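# Letamix Clothes Swap and Mending Group: minutes of the planning meeting, July 2025

Present: Adelmo Donati (chair), Daiane Magalhães, Unathi Venter, Nhàn Ngô (minutes). Xinyi Fan joined after item 2.

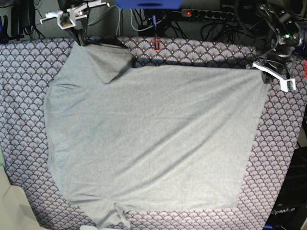 Unathi Venter began by saying that T-shirts are the thing we always have too many of and always fold worst, and could we please settle on one way of doing it before the next swap. Everyone agreed at once, so the agenda was turned upside down and folding went first.

## 1. Folding T-shirts

A long and very cheerful discussion! Daiane prefers folding in thirds lengthways and then in half, so that the neckline is on top and people can read the size label without unfolding anything. Unathi rolls hers at home and says they travel better, but accepted that rolled shirts come undone after the first person has had a look through the box. Adelmo had never thought about it in his life and was shown both ways, twice.

Agreed for all tops:

- Lay the shirt out flat, front down, and open out any sleeve that has doubled over on itself.
- Pull the hem straight before the first fold. If it is bunched up, the finished fold never sits square.
- Smooth from the middle towards the sides.
- Sides in, sleeves back on themselves, then up from the bottom in half.
- Neckline showing on the pile.

Nhàn asked what to do with the very wide, boxy ones that flare out at the bottom. Daiane's answer is to bring the sides in a bit further at the hem than at the shoulder so the bundle comes out as a rectangle. We tried this on three from the leftovers bag and it works beautifully.

No ironing. This was raised again and turned down again. Light creases are fine and nobody has ever left a shirt behind over one.

**Action:** Daiane to write the steps on a card for each folding table. Large letters please.

## 2. Tables and cloths

We will have six tables next time instead of four, which is wonderful news and means the children's things can finally have one to themselves. Adelmo has spoken to the hall and the extra two are ours at no charge.

All folding tables are to have a cloth on. Unathi pointed out that light knitwear snags on bare table edges, and a cloth that hangs over the edge puts a stop to that. Patterned cloths are very welcome. There was a short debate on whether a busy pattern makes it harder to spot stains on a garment. Nhàn feels it does, Daiane feels it doesn't, and it was left that stain checking will be done by the window on the plain white sheet, where the light is better anyway.

**Action:** Everyone to bring one cloth. Unathi has two spare.

(Xinyi arrived here, with plum cake. Minutes resume after cake.)

## 3. How the January swap went

Xinyi read out the figures. 78 people came through the door, which is our best yet, and 40 of them took something home on top of what they had swapped. 25 garments went to the mending table and 20 were finished on the day. The other five were zips. Xinyi would like it noted that she loves zips and will take all five home with her, along with any others people want to give her.

The best moment, in Adelmo's opinion, was the man who brought in his late father's jumper with both elbows gone and sat for two hours learning to darn it himself. Xinyi said he has written since to ask when the next one is. He has been told.

Less good: the sizes got mixed up by mid-morning and stayed mixed up. Daiane suggests tying a coloured ribbon round each pile. Agreed to try it, with a list of the colours on the wall.

## 4. Mending table

Nhàn has been offered a box of thread by Tumow, the haberdashery by the station, who are clearing out odd reels. Accepted with great thanks. Plenty of greens and greys in there, which we are always short of when a soft-coloured T-shirt comes in with a hole under the arm.

Xinyi is keen to run a half-hour on stretchy fabric: which needle, how loose to keep the stitch, how to stop a hem from puckering. Several people asked for this in January. Agreed, straight after the doors open, and repeated after lunch if there's interest.

Unathi asked whether we can have a knot amnesty, where people bring in garments with a tied or gathered hem they have grown tired of and get help letting it out. Agreed with delight. Name to be thought about.

**Action:** Nhàn to collect the thread. Xinyi to bring ballpoint needles and scrap jersey for practising on.

## 5. What happens to leftovers

Whatever is left at the end will be sorted into wearable and rags. Wearable things go back into boxes, folded as in item 1, and rags go to the bicycle workshop, who have asked for cotton only.

Daiane asked that boxes be filled on their sides, with the folded tops standing up like books. Adelmo tried this with the leftovers bag while we talked and got far more into the box than before. He was very pleased and did a second box.

## 6. Any other business

- The kettle still trips the switch if the iron socket is in use. One more point in favour of no ironing, said Unathi.
- Posters: Nhàn will do them again. Yellow this time.
- Two more hands are needed for setting up. Xinyi will ask her neighbours.

Next meeting at Daiane's, same time. Please bring your cloth if it's clean.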